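The letter from the county said Kwaku Antwi owed $1,229 in back property tax on the house in Dasumstead. He read it standing at the mailbox, then again at the kitchen table with his coat on.

The house had been his aunt's. She had paid the bill every June, in cash, at the window on Cevwood Street, and kept the stubs in a cookie tin. Kwaku had the tin. The last two years were missing.

He drove over the next morning and was in line by 8. The clerk, a tall woman named Idari, typed in the parcel number.
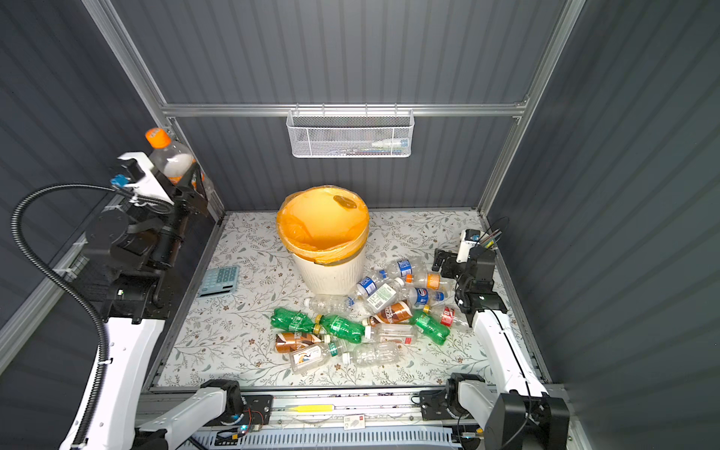
"You can pay it all today," she said, "or we can put you on a plan. Ten months. There's a form."

"What about the penalty?"

"It's already in there. You can ask for it to come off. That's a different form."

He took both. The second one wanted a reason, and gave him two lines to write it on. He wrote that the owner had been sick – then crossed out sick and wrote that she had died, and that he hadn't known about the bill.

Idari read it, stamped it and tore off his copy.

"They'll write to you," she said.

At home he put the stub in the tin with the others and closed the lid.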